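小型炊飯器まわり卓上配置 検討会 議事録

開催日 2026年9月8日
場所 Brornau棟 2階 卓上検討室
出席 Pallano 什器設計担当、Pallano 調理家電担当、Jakier 食器担当、Rusu 施設管理担当
記録 Pallano 什器設計担当
配布資料 資料1 天板寸法図(第3版)、資料2 食器候補一覧、資料3 電源系統図、資料4 清掃手順書(改訂案)

1. 前回議事録の確認

前回議事録は修正1件のうえ承認とした。修正箇所は第5項の「皿の外縁」で、「皿の立ち上がり縁の外側」に改める。寸法の起点が担当ごとに異なっていたため、以後の資料でも同じ表記に統一する。

前回からの持ち越し事項は次のとおり。
・天板表面材の再選定 → 本日の第2項で扱う
・区画テープの糊残り試験 → 第3項
・炊飯器の蓋開放時の占有範囲 → 第4項
・皿の候補絞り込み → 第5項
・延長コードの撤去 → 完了。施設管理担当から口頭で報告があった。

2. 天板

2.1 表面材
茶色の現行品を継続使用する。5月に検討した淡色の天板は、白い炊飯器および淡色の皿との見分けがつきにくいとの指摘が食器担当からあり、採用を見送った。調理家電担当からは、淡色のほうが飯粒の残りを見つけにくいとの補足があった。黒色天板の案は水滴跡が目立つため、前回時点で除外済みである。

2.2 耐熱
炊飯器の底面温度は天板の許容範囲に収まる。内釜を直接天板に置いた場合は許容範囲を外れる可能性があり、内釜を取り出す作業は本卓では行わないこととした。敷物の追加案も出たが、敷物の端で炊飯器の脚が浮く例があるとのことで採らない。

2.3 がたつき
奥側の脚の調整ねじが緩みやすい。施設管理担当が月次点検の項目に追加する。ねじの交換は、次の点検で緩みが再発した場合に判断する。

3. 区画テープ

3.1 色
青系とする。茶色の天板に対して識別しやすく、食器候補の色とも重ならない。黄色テープは小物に黄色のものが含まれるため不可とした。

3.2 区画割り
区画は等間隔にしない。炊飯器を置く中央奥の区画と皿の区画とでは必要な大きさが異なり、等間隔の格子では皿がどの位置でも線をまたぐためである。ただし不均等な区画でも、皿の一部がテープに掛かることは避けられない。この点について食器担当から、皿がテープの上に載った場合の傾きを確認したいとの要望があった。テープの厚みによる傾きは目視では判別できない程度であり、汁物を載せないことを前提に許容とした。

資料1の寸法のうち、本日確定したものを以下に記す。単位はmm。
・中央奥の区画 幅 392
・天板手前の端から中央奥の区画の手前側まで 420
・左右の皿の中心間 608
前版で中心間の起点が皿の外縁になっていた箇所は、中心に改める。

3.3 斜めの線
斜めに貼った線を残すかどうかで意見が分かれた。什器設計担当は、斜線が皿の置き位置の目安として働いていないことから撤去を提案した。施設管理担当は、貼り直しの回数が増えると天板表面の艶が部分的に変わるとして、次回の全面貼り替えまで残すことを提案した。協議の結果、後者を採る。図面には斜線を破線で記入し、「基準線として使用しない」と注記する。

3.4 糊残り
試験片では、剥離後に軽い糊残りを確認した。中性洗剤と温水で除去できる。溶剤は天板表面を荒らすおそれがあり、使用しない。端部にしわの寄った箇所は飯粒や埃が入り込みやすいため、貼り替え時に端を押さえてから切断する。手順は資料4に追記する。

4. 炊飯器

4.1 置き位置
天板の中央とし、皿2枚の間に置く。前回案では右奥の隅に寄せていたが、左の皿までの盛り付け距離が長く、しゃもじからの落下が増えるとの指摘により改めた。

4.2 蓋
蓋は立ち上げたときに後方と上方へ場所を取る。本体寸法だけで占有範囲を決めると、背後に置いた物に蓋が当たる。調理家電担当が蓋の開閉軌跡を側面図に起こし、資料1に追加する。蓋の開放角を途中で止める機構の追加は検討しない。
蓋の内面の結露については、開けた際に水滴が本体の縁を伝う場合がある。拭き取りは縁から始め、内釜には布を入れない。布は乾いたものを用い、使用後は卓上に残さない。

4.3 取っ手
赤系の取っ手は本体からの張り出しがあり、皿との間隔を決める際に本体側面だけを基準にすると不足する。取っ手の位置は持ち運び時と据え置き時で変わるため、間隔は取っ手を倒した状態と起こした状態の両方で確保する。食器担当から、取っ手の色と皿の色の取り合わせについて発言があったが、本検討会の範囲外として扱わない。

4.4 表示とラベル
蓋の表示は文字が小さく、立った位置からは読み取りにくい。卓側に操作札を置く案は、拭き掃除の妨げになるとして不採用。貼付済みのラベル類は剥がさず、そのまま使用する。水拭きの際はラベルの端に布を引っ掛けないよう、資料4の注意欄に記載する。

4.5 電源
資料3により説明があった。電源コードを天板の手前側に回さないことを原則とする。コードの余長は卓の下で束ねる。通電中は束ねた部分に熱がこもらないよう、結束は緩めにする。炊飯を伴わない配置確認では通電しない。

5. 皿

5.1 候補
資料2の候補4種を比較した。比較項目は直径、縁の立ち上がり、重ね置きの安定、洗浄後の水切れとした。
・候補A 白、縁なし。盛り付けた飯が縁から出やすい。除外。
・候補B 淡いミントグリーン、細い縁あり。平置き、重ね置きとも問題なし。
・候補C 濃紺、縁あり。青系テープの上に置くと外周が読み取りにくい。除外。
・候補D 淡灰、深型。炊飯器の脇で高さが出るため、しゃもじの動きに干渉する。保留。

採用は候補Bとする。候補Dは汁物を扱う別卓の検討へ回す。

5.2 枚数と配置
左右に1枚ずつ、計2枚。左右の皿の前後位置はおおむね揃える。厳密に一直線に揃えるための治具は作らない。皿が炊飯器に触れないこと、取っ手の可動範囲に入らないことを満たせば可とする。

5.3 欠けの管理
縁の細い形状のため、重ねる際に欠けが出やすい。食器担当が受け入れ時と月末に外周を指でなぞって確認する。欠けのある皿は卓に戻さず、棚の下段の箱に入れる。箱の中身の処分は食器担当の判断による。

6. 小物の扱い

6.1 卓上に出す小物の範囲
しゃもじ、計量カップ、箸置きの扱いについて確認した。しゃもじは盛り付け直前に出し、終了後に洗い場へ戻す。計量カップは米びつの中に置かず、棚の上段に置く。箸置きは本卓では使用しない。

6.2 小物の色
黄色の小物は茶色の天板上で位置を確認しやすく、現行のまま使用してよい。白い小物は炊飯器の本体に近い位置では見落としやすいため、炊飯器の脇を置き場にしない。

6.3 片付けの順序
小物、皿、炊飯器の順に卓から下げる。炊飯器を先に動かすと、取っ手が皿の縁に当たることがある。拭き上げは奥から手前へ行い、テープの継ぎ目では布を線に沿って動かす。線を横切って強く擦ると端から剥がれる。

7. 卓上の現況

炊飯器の左右に淡いミントグリーンの皿を置いた配置を、蓋を閉じた状態と開けた状態の順に掲げる。
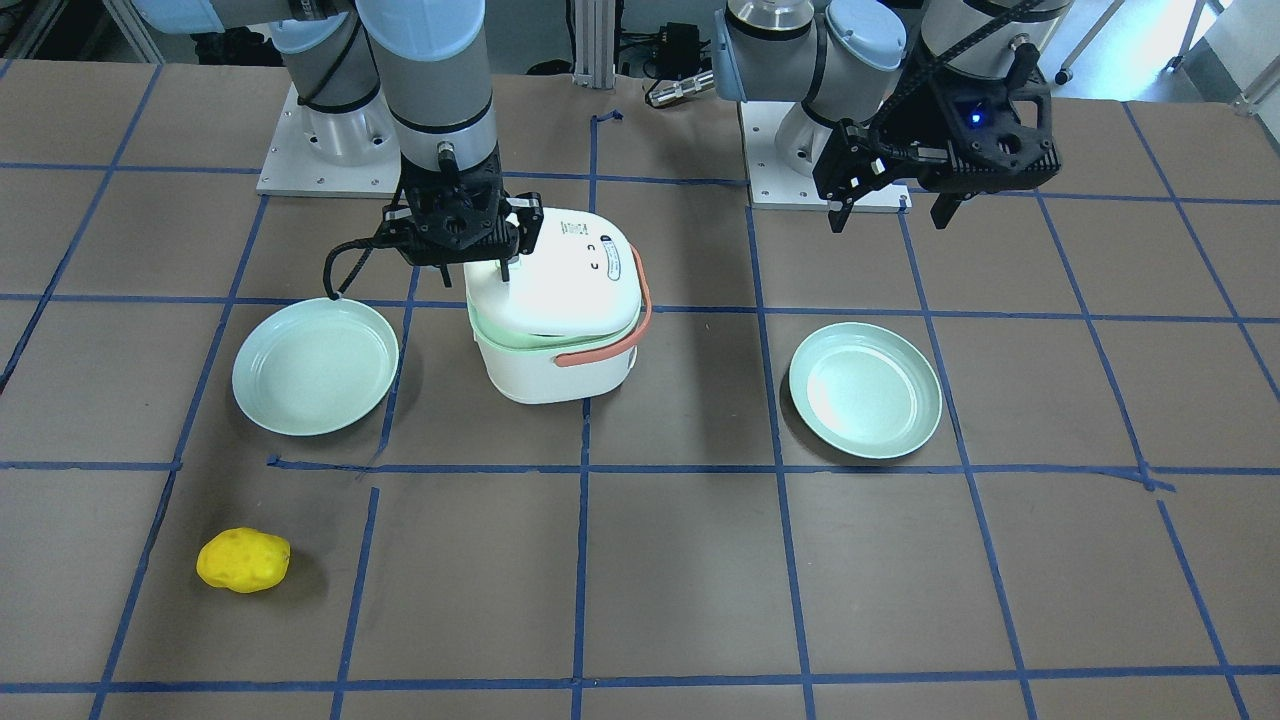 蓋を開けた状態では、赤系の取っ手が本体手前に回っている。

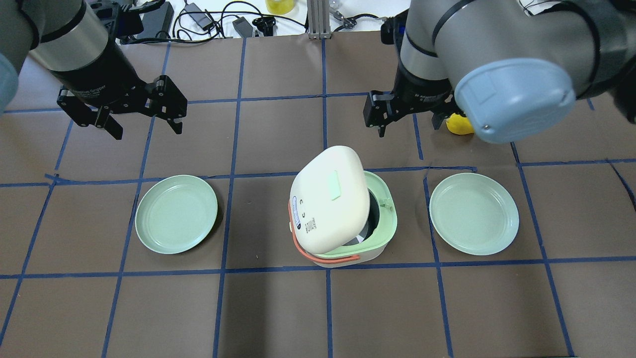 8. 決定事項

(1) 天板は茶色の現行品を継続する。
(2) 区画テープは青系とし、不均等な区画割りを維持する。斜線は次回の全面貼り替えまで残す。
(3) 中央奥の区画の幅、皿の中心間など、第3項に記した寸法を確定値とする。
(4) 炊飯器は中央に置き、蓋の開閉軌跡を占有範囲に含める。
(5) 皿は候補Bを採用し、左右に1枚ずつ配置する。
(6) 片付けは第6項の順序による。

9. 未決事項

・蓋を開けたときの後方の余裕の下限値。開閉軌跡図の完成後に決める。
・取っ手を起こした状態での皿との最小間隔。現時点では「触れないこと」のみを条件とし、数値は置かない。
・天板表面の艶の変化を点検表にどう記録するか。施設管理担当は有無のみの記入を希望、什器設計担当は位置の記入も希望しており、書式案を見て判断する。

10. 担当別の作業

什器設計担当
資料1を第4版に改訂する。起点の表記を統一し、斜線を破線に変更する。配布は図面番号を付けてから行う。

調理家電担当
蓋の開閉軌跡を側面図に起こし、什器設計担当に渡す。取っ手を倒した状態と起こした状態の張り出しも同じ図に記入する。

食器担当
候補Bの予備を棚に補充する。候補Aと候補Cの見本は引き取る。候補Dの見本は別卓の担当へ移す。

施設管理担当
調整ねじの点検項目を追加する。資料4にテープ端部の処理、ラベル周辺の拭き方、拭き上げの方向を追記する。追記後の資料4は卓の側面の書類入れに差し替え、旧版は破棄する。

11. その他

棚の上段の耐荷重について、食器担当から照会があった。施設管理担当が棚の仕様書を確認し、文書で回答する。それまでの間、皿の予備は中段に置く。

次回の検討会は、資料1の第4版と開閉軌跡図が揃った時点で招集する。

以上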